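How to Put On a Small Musical Night Without Believing the Brochure

Filed under: Events, Stage
2025-03-14

Most guides to hosting a cultural evening start with the guest list and the canapes. I think that is backward, and I have sat through enough galas to be stubborn on the point. If the show is bad or nobody can hear it, your ambassador's handshake photo will not save the night. What follows is how I would stage a one-night musical in a rented studio theater, using the evening we did at the Msimang last June as a rough guide.

1. Read the rental contract before you fall for the room

Every venue tells you it is "fully equipped." Ask what that means in writing. At the Msimang, it meant a lighting board and two working dimmer packs. Wireless mics were extra, and so was the person who knew how to turn them on. Get the load-in time, the hard stop, and the overtime rate. If they will only give you the overtime rate over the phone, assume it will grow.

2. Secure the rights, then check them again

A concert performance and a staged performance are usually licensed separately. Put your cast in costumes and have them walk around while singing, and the rights holder may well call it staged. A friend telling you it's fine for a private event is worth nothing. Write to the publisher, describe exactly what you plan to do, and wait for the answer before you print a poster.

3. Cut the show

A full book musical for an audience that has been standing at a reception for an hour is too long. You will need permission for cuts as well, so ask for them in the same letter. We ran 63 minutes with no intermission and I still saw people checking their phones. Keep the opening number, the songs that carry the plot, and the finale. The comic servant's second song can go.

4. Be suspicious of free tickets

Free tickets feel generous and fill half the seats. We mailed out about 1000 invitations and I had no faith at all in the replies. Charge something small, even if it goes to charity, and the people who say yes are more likely to turn up. Keep sponsors' seats in one block, and release the unclaimed ones at the door when the house lights dim.

5. Rehearse in the real space at least once
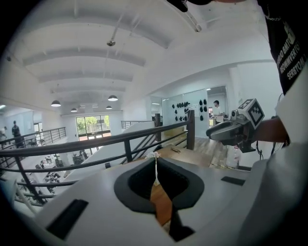
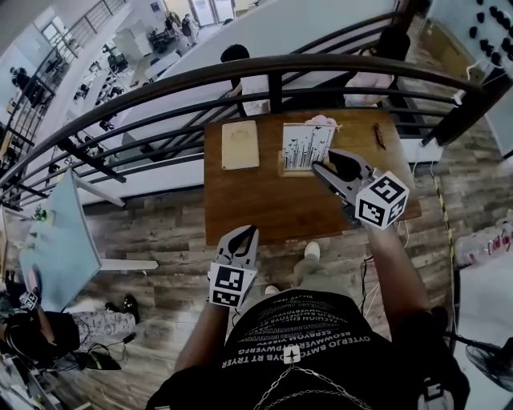 Man-sik Son wrote in after an earlier version of this page to say that one run in the theater is too few. His cast had learned every entrance in a studio with taped lines on the floor, and on the night the wings were so narrow that the chorus came on in single file. He would book two sessions, the first for walking entrances and exits with no singing at all, and skip the printed program to pay for it.

I agree with him about the walking. I'm less sure about the program, as sponsors do count the logos. If you can only afford one session, do entrances first, then sound, then scene changes, and leave the big ballad for last. Your lead has been singing it in the shower for weeks and will survive.

6. Hold the speeches to three minutes

Two speakers before the show, none after. Send each of them the limit by email and have the stage manager stand where they can see her. I used to think important guests would be offended by this. In my experience they mostly look relieved, and the ones who run over would have run over anyway.

7. Do the accounts the next morning

Pay the musicians first. Then list what the venue charged against what it quoted, line by line, while you still remember who asked for the extra hour. Ours had a cleaning fee on it that appeared nowhere in the contract. I disputed it and got half back.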